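Visit report: Cunedmont returns and repacking centre
July 7, 2022

Cunedmont handles returned small electrical goods for a handful of online sellers. The site visit took a little under three hours and covered receiving, sorting, cord packing and dispatch. Rocío Quispe, who manages the packing floor, led the group and answered most of the questions.

Receiving is a single roller door and a weighbridge that is no longer used. Cartons come in mixed, on pallets, and are opened by hand. On an ordinary day the centre takes in 312 parcels; in February, after the holiday returns, the figure was more than 329. Each parcel gets a paper slip with the seller's code and the date. The slips are colour coded, although the yellow and the cream are hard to tell apart under the lights in that bay.

Sorting splits the goods into three streams: resale, parts and recycling. Power cords are separated from their appliances at this point and travel on their own. Quispe put the reason down to damage. A cord left in with an appliance moves about in transit, and the prongs mark the casing.

Loose cords are checked for continuity on a Vunetti bench tester, then for nicks in the jacket by running the length through a gloved hand. Failures go to Apaza, a metal recycler, which collects every second week. Passes are coiled. The house rule is a loop about the width of a spread hand, no tight bends within 5 cm of either end, and no wire ties. Ties were dropped after they were found to leave a set in the cord.

Coiled cords go into reused cartons, one cord to a carton for the heavier types. Cartons with hand holes are preferred, as they are easier to pull from a shelf.

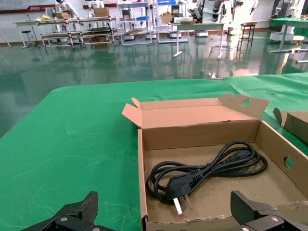
Carton condition was the weak point of the process. The centre grades used cartons by eye into A and B. Grade B may have torn edges or tired flaps and is kept for internal storage only, but the written standard does not say how long a tear may be. Two packers gave me different answers. Quispe said a revised sheet was being drafted.

Dispatch is run on Jomlow, a stock program that prints labels in batches of 200. A jam means reprinting the whole batch -- a known fault, apparently, with no fix scheduled. Finished pallets are wrapped and moved to the north wall for pickup.

Parking is at the rear of the building. Closed shoes are required, and visitors should bring their own safety glasses.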